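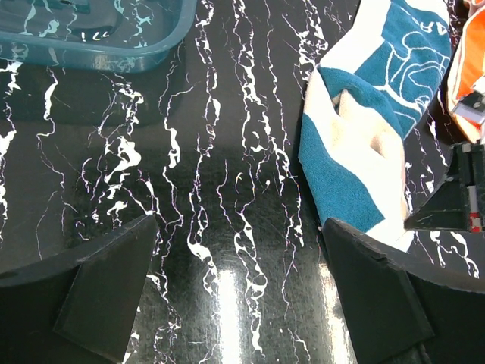 Black tabletop with a white marble-like pattern and fine scratches across the shine.

Buy It Once, They Say

Evdokia Raptis
June 2022

My neighbor has a saucepan she calls an investment. She is an intelligent woman and she used to do payroll for a living, so she knows what an investment is. The saucepan will not pay her a dividend. She can't sell it for more than she gave for it. It heats soup. Still, that is the word she used when she told me the price, and I have been hearing it ever since, attached to boots, mattresses, knives, and once to an umbrella.

The idea behind it is old and sounds sensible. Spend more now, get something that lasts, spend less over your life. Cheap things break and have to be bought again, so the poor pay more for boots than the rich do. I believed this for most of my adult life and I believe a piece of it still. What I have stopped believing is that the people repeating it have checked.

I did check, in a small way. I keep receipts, a habit from my mother, and last September I went through a box of them covering 17 years of household shopping. I wanted to see how my expensive purchases had done against my cheap ones. This isn't science. It's one house and one bad-tempered woman with a pencil. But the results were not what the catalogs had told me to expect.

The cheap can opener was still in the drawer, and so was the plastic colander. The folding chairs I bought for a party, planning to give them away afterward, are on my porch now. Of the things I paid extra for because they would last, several had been gone for years, and most of those hadn't broken at all. I gave away a heavy Golard stand mixer because I got tired of lifting it. A good wool coat stopped fitting me. A leather bag had a strap that hurt my shoulder, and I carried it for longer than I should have out of guilt over the price. Every one of them could have lasted a lifetime. I just didn't want them for one.

The sums always leave that out. They assume the thing wears out and you stay the same. In my experience it is at least as often the other way around. You move to a smaller place. You quit baking. Your knees go, and the beautiful low armchair that was going to see you through to the end is a trap you can't climb out of.

Then there is the matter of the guarantee. I have a drawer of those too. Plenty of them say "lifetime" on the front and explain on the back whose life is meant, and it is seldom yours. Sometimes it's the life of the product, which means the product is guaranteed to last until it doesn't. I had a suitcase from a company called Altanden with a lifetime promise stamped on a little metal plate inside the lid. When a wheel came off, I learned that wheels were wear parts. So were zippers and handles. As far as I could tell from the letter, what they stood behind for life was the air in the middle. Shipping it to them for inspection would have been at my expense. I bought a cheaper one and I'm on good terms with it.

People tell me I chose the wrong brand. They always do. There is always a better one, made by a family in a valley somewhere, and if I had bought that one I'd be singing a different song. Maybe so. But notice how the rule protects itself. If the costly thing lasts, the rule is proved. If it fails, it wasn't costly enough, or it was the wrong kind of costly, or I didn't oil it. I can't think of any result that would count against it, and I'm suspicious of advice like that whether it comes from a salesman or from my sister.

The oil deserves a paragraph. Things made to last forever turn out to want a great deal of attention while they do it. Cast iron has to be seasoned. Good knives have to be sharpened, on a stone, at an angle, by a person who has watched the right instructions. Waxed jackets get waxed. I know people who love these chores and I don't want to take them away from anybody. But they're hours, and if I put a price on mine, even a low one, the bargain shrinks. My father's shoes did last 23 years, as he liked to remind us. He also spent every weekend evening of my childhood bent over them with a brush and a tin.

There was a repair shop in Lanovside, where I grew up, that would fix nearly anything with a cord. That shop was what made it possible to own something for a long time. It closed when the rent went up, and I doubt the toaster makers have lost sleep over it. We talk about lasting as if it lived inside the object, put there at the factory and paid for at the register. I think most of it was in the man behind the counter and his coffee cans of screws. Sell me the sturdiest toaster in the world and then stop making the one small part that fails, and what I own is a sturdy piece of trash.

So what is being sold, when a shop tells me to buy once and cry once? I think it's permission. A person who'd be ashamed to spend that much on a lamp because it's pretty can spend it because it's prudent. I don't mind the lamp. I have two lamps that cost far more than lamps should, and I bought them for their looks, and I look at them. I'd only like us to drop the accounting talk. The word "investment" lets a want go around dressed as a duty, and it leaves the person who buys the cheap version feeling not just poor but foolish, when very often she has made the smarter choice for the two or three years she'll need the thing.

I said I still believe a piece of it. Work boots, yes, if you work in them. A mattress, probably. Tools you use every week. Past that I want to see the receipts, and I mean old ones, from people who bought the thing long ago and can tell me where it is now. Reviews written in the first week don't count. Anyone can be pleased with a saucepan for a week.

My neighbor's, by the way, is holding up very well. She mostly uses the little dented one, for which she blames the weight of the good one - and the handle, which she says gets hot. She has started looking at a different make.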